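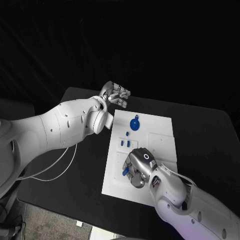 My mother-in-law's view is that a peg board is a toddler toy and that I had paid grown-up money for one. Fair enough, I thought so too when I ordered it. Two months later the Pivcombe board is still out on my table and she has had more turns on it than I have.

I bought mine from Somstead in September. I wanted something to do with my hands in the evening that didn't light up or buzz, and jigsaws take over the whole room for a week. The Pivcombe is a plain white board with blue pieces, and you put the pieces where they go. Then you take them out and do it again, faster or with your other hand or with your eyes shut (try it, it's wonderful and maddening).

What I love most is the fit. I've had cheap boards where the pegs rattle around or have to be mashed in with the heel of your hand. These slide in with a bit of resistance at the top and then just settle, and there's a soft little knock when they hit bottom. I can't get enough of that knock! The pegs are short, so you have to pay attention to how you pick them up. Grab one too far down and your fingertips get to the board before the peg does.

White and blue was a good choice too. I can find a dropped peg on a dark tabletop right away, even at 10 p.m. with one lamp on. The board does show smudges, especially after popcorn, but a damp cloth takes care of it.

My best time for a full round is 181 seconds, left hand only. I'm right-handed and was hopeless at first, so I'm pretty proud of that. My mother-in-law won't tell me hers.

Now the grumbles. The board slides if your table is slick, and mine is. I cut up some shelf liner and put it underneath, and it hasn't moved since, but little rubber feet should have come with it. The storage bag is thin and the drawstring pulled out in the first week. And the instruction sheet has 3 games on it, two of which are the same game with a different title.

The Cilport board is the other one people bring up. I borrowed one over a long weekend. It's heavier and stays put better, but the pegs are looser and I missed that snug feel by Sunday. If they'd sell me the Cilport base with Pivcombe pegs I'd buy it tomorrow.

Spare pegs can be ordered separately, and I got a set after one went down the heating vent. They fit just like the originals.

Four and a half stars, the half off for the bag.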